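# Right hand stops at the table edge when reaching for a holder

**Shahnaz Roy**

We operate a humanoid with two articulated hands and a camera mounted in the head. The task is to take a black holder from a yellow table. The planner is Ravn, with perception supplied by our own node, and the arm controllers are unmodified.

The left arm behaves as instructed. The right arm approaches from below, and its fingers arrive at the near edge of the tabletop, under the holder. The planner then reports the goal as reached. No collision is raised, although the table is present in the planning model as a single box.

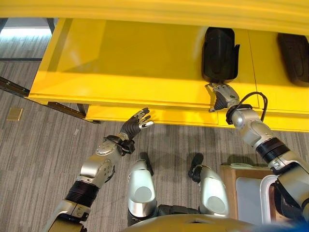
The log for run 3763 gives a height error of 35 mm between the commanded fingertip position and the position computed from the joint encoders. I have repeated the head camera calibration twice without improvement. I should be grateful for advice on whether the fault lies in perception or in the planner settings.

---

**Harsh Pandey**

Please try increasing the collision padding. We had a similar difficulty at Toststead and it went away after that.

---

**Ruan Kekana**

I would advise against changing the padding at this stage. Two separate matters should be examined first.

The first is the depth data. A glossy tabletop returns poor depth under reflected light, and black objects return little of anything. If your node fits the table plane to every valid point, the plane may settle too low and the holder pose will follow it. Record the raw cloud with the arms withdrawn, then compare the fitted plane with a measured table height. Should they differ, restrict the fit to points outside the reflections, or enter the height as a fixed value.

The second is the table model. Yours has a front panel with a stepped edge, and one box does not represent it. Use one box for the top and another for the panel. Please also check the allowed collision list: contact between the right fingers and the table is often permitted for grasping and never withdrawn. That would account for the missing report.

The cable over the right wrist should be included in the hand's collision shape too.

---

**Shahnaz Roy**

Thank you both. The allowed collision list did contain the right fingers, carried over from an earlier task file. With the entry removed, the planner rejects the approach from below. The fitted plane was also low, and I am now testing a fixed height. I shall post the revised configuration in March.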